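19 Apr 2023

# Notes for Unit 11: Can it do the chores yet?

Okay, so last time we ended on the question from the back row, which was (I'm paraphrasing) "if a robot arm can weld a car door, why can't it tidy my kitchen?" I promised a proper answer and then ran out of hour. I've written it up here, with a bit more than I'd have managed at the board anyway.

Short version: the car door is always in the same place. Your kitchen isn't! The welding arm at a plant like the Stikau one we looked at knows where the part is to a hair, and it repeats the same move all day long. Take away the fixture that holds the part and the arm has to find the thing, decide how to grab it, notice if it slipped and try again. Those are four separate problems, and people get whole degrees out of each one.

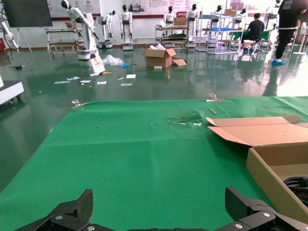
Let's talk about soft stuff and flat stuff, which is where I lose most people. A stiff block is friendly. You close two fingers on it and it stays block-shaped. A cloth changes shape the moment you touch it, and it doesn't go back. Look at the green one on the table, held along the far edge with a couple of binder clips. Clips are a cheap trick and I love them: pin an edge down and you've removed a pile of ways the cloth can misbehave. The creases are still there, though, and to a camera a crease can look an awful lot like the edge of an object. Then there's the thin tan stick lying right on the cloth. How would you pick that up with two stiff fingers? Come in too high and you close on air, too low and you pinch the fabric and bring it along for the ride. Keep that stick in mind for the homework.

Open boxes are their own headache. Packing and unpacking sound like the dullest shop-floor jobs in the world (I did one whole summer of it in Cernport, and they are), but flaps get in the way of the wrist, and the walls hide whatever you're after. You and I just shove a flap aside with the back of a hand without thinking. A robot that treats every touch as a collision will stop dead.

Now, a floor. Picking up scraps of paper and a crumpled clear bag is about as basic as chores get, right? Clear plastic is nasty for depth cameras, because the light goes through it or bounces off somewhere unhelpful. A shiny floor makes it worse, with streaks of reflected light that move when the robot moves. I'd put "pick up the litter" well above "stack the blocks" for difficulty, and most of you ranked them the other way around.

So, can they do it yet? Some of it, slowly, on a good day. When you read a claim, ask these:

- How many tries, and how many worked? A run of 20 tells you much less than a run of 300.
- Did anyone move the objects between tries?
- Who reset the table?
- Was the video sped up?

**Reading:** the Tikkanen handout on grasping, sections 1 and 2. Skip the math in section 2 if it scares you, we'll do it together.

**Homework:** pick one chore you did this week and write down every time your hand corrected itself. One page is plenty. Kedarness lab group, you can do yours as a pair, but please hand in separate pages. And everybody, add a paragraph on how you'd get that stick off the cloth.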